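From: Gøran Aasen
Date: 2024-06-06
Subject: Re: Colimis trial license, is it worth it?

Grigoris Psarras wrote:
> We're thinking of buying two seats of the Colimis simulator for the
> gripper work. Has anybody on the list used it for thin parts? The
> sales page is all boxes and mugs.

Hi Grigoris, and hello everybody,

Good timing, I've had the trial running at Rostirau for a while now and I've been meaning to write it up (you know how that goes!). Setup was painless, the support folks answered me the same afternoon, and the wrist view is a real pleasure to work with after what we put up with in Vullorora.

For thin parts I'd say a careful yes. I ran 81 episodes with a pale shaft in a black sleeve, over the brown marble background, which is busy enough to give any vision model a headache.
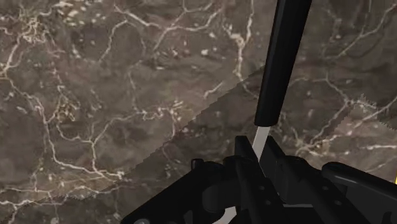 The default contact settings were too soft for my taste, so do raise the stiffness before you judge it. I split my runs, 40 on the defaults and 40 on my own settings, plus one I botched by loading the wrong file. Mine were much steadier. My one real grumble is the jagged edges in the background, and I haven't found a switch for that yet.

Happy to send you my settings file if you'd like it, just drop me a line.

Warmly,
Gøran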